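Severo shallow baskets and Stanlow tray – review after one winter

Reviewed by Noman Kakakhel
Category: Kitchen storage

I bought these baskets in the winter, and I write my review in April, so I have used them long enough to have an opinion. I ordered two of the Severo rectangular baskets, one in dark brown and one in orange, and in the same order I took the light green plastic tray from Stanlow. The baskets were 1,000 rupees each. I added some dish towels to reach 4,000, which is the limit for free delivery at Rirero. The shop had 171 reviews for the basket when I looked, and many of them were only one word, so I will try to be more useful.

First impression

The package came with one corner pressed in, but the baskets had no damage. There was a smell when I opened the plastic, a little like dry grass. I left them near the window and after a few days I could not notice it anymore. The orange color is stronger than in the shop photo. My wife likes it more than I do. The brown one is the same as in the shop.

The weave

Both baskets have the same kind of weave and a rolled rim. The rim is the best part, I think. I had an older basket where the edge was only folded and it caught the sleeve of my sweater every time. With the Severo I have not had this problem. On the brown one I found two ends sticking out under the bottom, and I cut them with small scissors. It took one minute, but for a new product I would prefer not to do it.

Daily use

We keep cups in the brown basket and bread in the orange one. They are shallow, so you can see everything at once and you don't need to search with your hand. The disadvantage is that a tall cup doesn't stand well on the woven bottom. I put ours on the side. For rolls and buns the depth is right, but a whole loaf is too much for it and will look over the rim.

Crumbs go between the weave. You must turn the basket over the sink and knock on it, and then some crumbs still stay. I now put a paper napkin under the bread when we have guests. Please do not wash these baskets under running water. I did it once with the orange one and it needed a day and a half to dry.

The Stanlow tray

It is a simple thing – a large rectangle with rounded corners and a slightly raised lip. I use it for peeling vegetables, and the peeler stays on it between the meals. The lip is enough for peels but not for liquid. When I carried it with wet potatoes, the water came over the side onto my foot. It cleans easily with a sponge. Carrots leave a light orange mark if you wait until the evening.

I considered the Mulligan tray also, which has handles, but it was too long for our shelf.

My points out of 100

Brown basket: 82
Orange basket: 80
Tray: 75

I would buy the baskets again. For the tray I would look first if there is one with a higher edge.

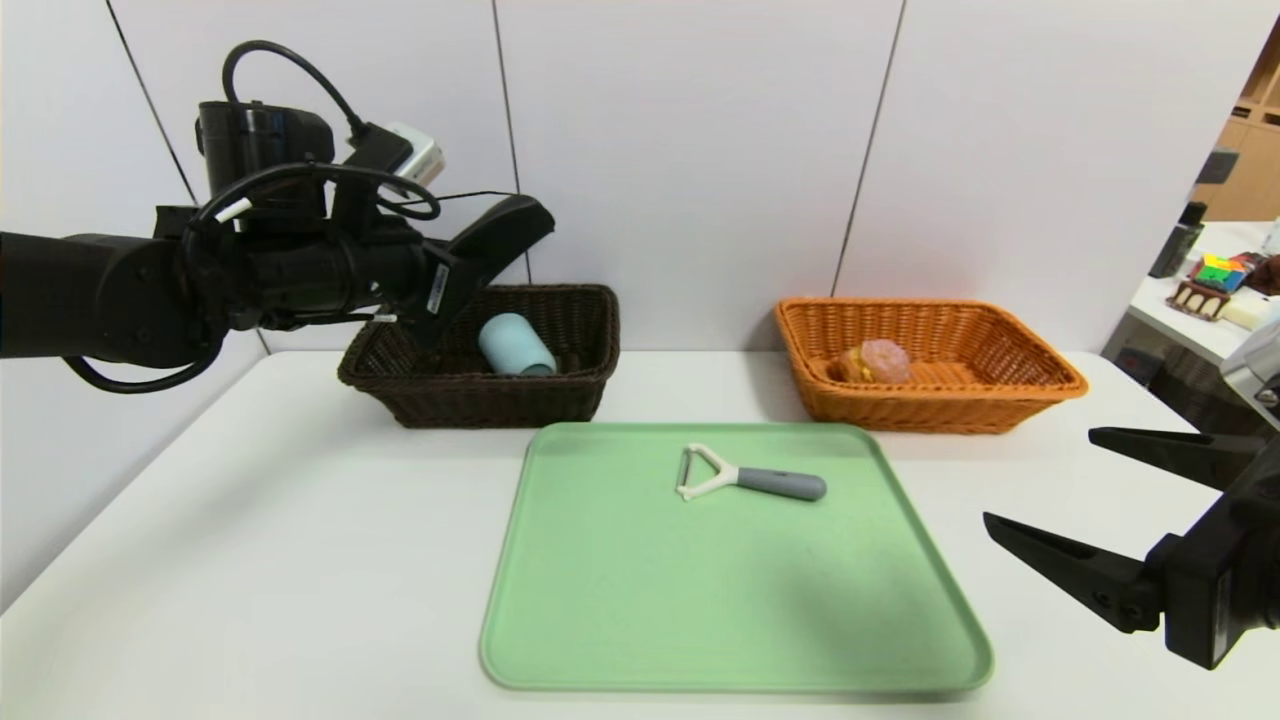
Good to know before ordering

The baskets are sold one by one and without a lid. They fit one inside the other only if you push, and I don't recommend it for the rim.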